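Teaching the Fillow Two-Arm Kit to Load a Washer
By Myrtle Blackwood
2018-08-03

I've had the Fillow kit from Nolwood since March, and the question I get most is whether a regular person can get it to do laundry. Short answer: yes, sort of, with patience! It's slow and it's fussy about sleeves, but I've got a setup I like now, and I wrote it all down so you can skip my bad weekends.

I'm assuming you've already bolted the arms on, run the first-start check and updated the software. If you haven't, the printed booklet in the box is pretty good for that part (the one on the website is for the older model, so don't mix them up like I did).

First, sort out where the robot stands. You want it facing the washer a little from the side, so the open door isn't between the arm and the drum. Swing the door open as far as it'll go before you start anything. The kit can open doors in theory — there's a whole menu for it — but I leave that alone and open mine by hand.

Roll the base up until the left arm can reach the rim of the drum with its elbow still bent. If the arm has to go completely straight to get there, you're too far back, and it'll stop with error 34 and sulk until you clear it. Lock the base once you're happy. Then go into Setup, pick Work Area, and walk the gripper around the rim with the hand controls, saving a point each time you pause. I save 7 points. The booklet says you can get by with four, but mine kept bumping the rubber seal until I added more.
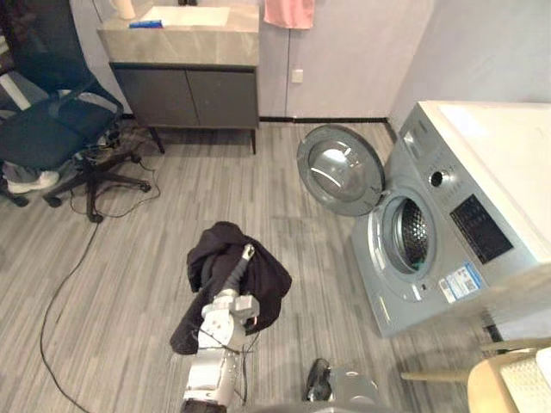
Next comes the grip, and I'd plan on spending most of your first evening here. The factory setting squeezes way too gently for clothes. It's fine for a paper cup, but a sweatshirt will slide right out. Go to Grip, choose Soft Goods, and bump the force up one step at a time. Try a pick-up after each step, and quit when the thing you're holding stays put through a slow turn of the wrist.

Where you grab matters even more than how hard. Go for the thick middle of the garment, where there's plenty of cloth to bunch up, and stay away from cuffs and hems. If you pick up a jacket by one cuff, the rest of it hangs down forever and you'll be dragging it over the lip of the drum an inch at a time. Push the fingers well into the folds before you close them. It looks a bit rude, but it holds.

A word on dark clothes. The Fillow's built-in finder (that's the part that picks a grab spot for you) has a hard time with black fabric, at least in my house. It sees one big blob and picks a spot near the edge. I switch it off for dark loads and guide the arm myself, then save the run as a recording. Turn on every light you've got, too. That helped more than any setting I tried.
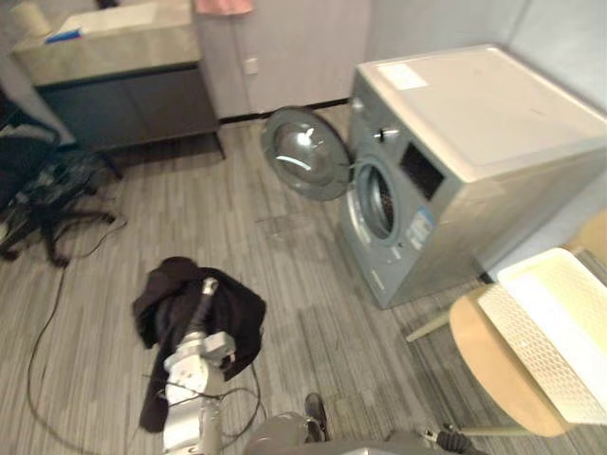

Now record the actual load. Hit Record, lift the piece straight up until it's mostly clear of the floor, and stop for a second so it quits swinging. Move toward the opening slowly. Once the fingers are past the rim, keep going! My early recordings all let go too soon and left half a shirt hanging out over the seal. Get the gripper well inside, open it, and back out along the same path you came in on. If you pull out at an angle, the fingers like to snag and bring the shirt back with them.

I park the second arm low and out of the way for all of this. You can use it to tuck in stragglers later, but learn one arm at a time. Two sets of hand controls at once made me feel like I was rubbing my belly and patting my head.

Save your recording with a name you'll recognize. I've got a "test" and a "test good" and a "test good use this", so do better than me.

As for the price, I paid $463 for the Soft Goods gripper add-on, and that's on top of the kit itself. Ouch. The Popescu fingers fit the same mount and cost less, but they were too slick for knits and I sent them back. A friend swears by the Prumis ones and I haven't tried those yet. If you have, leave me a comment and tell me how they do with towels, because towels are next on my list.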